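Gripper simulation practice

The Dusow guideline is a set of rules for testing two-finger grippers in simulation before hardware trials. It was drafted by Kai-wen Chung at Stavico and is in use at Pultovia.

Approach

The jaws stay open and empty until the tool is aligned with the target.
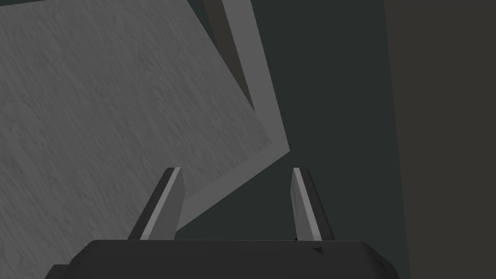 Approach speed is limited to 60 mm/s. Contact settings are fixed for the whole test series and logged with each run.

Closing

An elongated part should lie between the two fingers before the close command is sent. Offset toward one finger is allowed up to 5 mm.
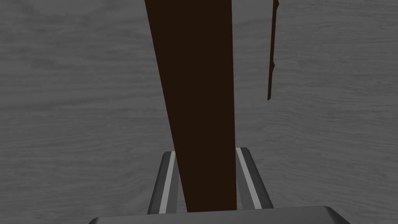 Records

A series consists of 800 runs. Logs are kept in the Sutherland format.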